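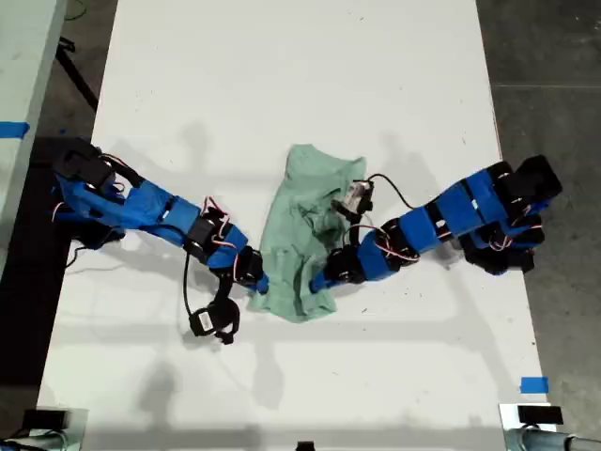

Dealer says my trade-in offer "expired" after I already signed. Can they do that?

Posted by Ilídio Bastos, Jul 3, 2024

Hi all, long-time reader, first time I've needed to post. I've been shopping for a used wagon since my commute got longer, and I found one I liked at a lot over in Dremeden. Clean, one owner, 84 thousand miles, decent tires. They took my old hatchback around the block, looked it over, and offered me 3000 for it. I thought that was fair (the clutch is getting tired and I told them so up front).

We sat down, I signed the purchase agreement with the trade-in number on it, and left a 600 dollar deposit. The wagon needed a new windshield before I could have it, so the plan was to come back the next week and swap cars. Then the salesman called me and said the trade-in offer was "only good for 72 hours" and they'd have to look at my car again. I don't remember anyone saying that! I've gone through my copy twice and I can't find a time limit, but there's a line that says the trade is "subject to reappraisal at delivery," and now I'm worried that means they can knock it down to whatever they feel like.

On top of that there's a 459 dollar charge on the sheet called "Drotetti protection." I asked what it was and got a mumble about paint and fabric. I never asked for it. My wife says walk away, but I really do like the car and the price on it was good. Can I hold them to the 3000? And can I get that other charge taken off, or is it too late once you've signed?

Thanks for reading, I know it's long.

Peadar Ní Chonaill

Okay, deep breath, you're in better shape than you think. I sold cars for a good few years before I moved over to the parts side, and I've seen that reappraisal line on nearly every contract I ever handled. It's there for the person who drives in with a nice car, signs, and then comes back a week later with a bashed door or a different set of wheels on it. If your hatchback is in the same shape and hasn't picked up a pile of miles, you've got a good argument that the number should stand. How the wording plays out does depend on your state, so if they dig in, your state's consumer protection office or attorney general's site is the place to check.

What I'd do is email them, don't call. Keep it friendly. Say you're ready to pick up the wagon, your trade is in the same condition as when they drove it, and you expect the 3000 written on the agreement. Ask them to point to the page with the 72 hours on it. Then wait and see what they write back. Take some photos of your car today too, all four sides and the odometer.

About the Drotetti thing. Look for a separate form with its own signature line. Add-ons like that often have one, and if you never signed it, say so in the same email and ask for a corrected sheet. If you did sign (it happens, they slide those pages across fast), look on the back for a cancellation window. I bought a Rokine coating plan on my own truck once, changed my mind, and got the whole thing back by mailing in one page. Ask whether they've put it on the car yet, because it's a lot easier to cancel before they do.

And read the deposit receipt! If it says refundable, you can walk any time and they know it.

One more, get a quote for the hatchback somewhere else. Takes ten minutes online and then you know if 3000 is worth arguing over.

yimyam_wagon

Same thing happened to me last November, different dealer. They wanted to drop my trade and I just stood up to leave and they found the money. Listen to your wife lol

Ilídio Bastos

Thank you both. Found the deposit receipt in the glove box and it does say refundable, so I feel a lot better. No second signature anywhere for the Drotetti charge that I can find. Email is going out tonight, and I took the photos before supper.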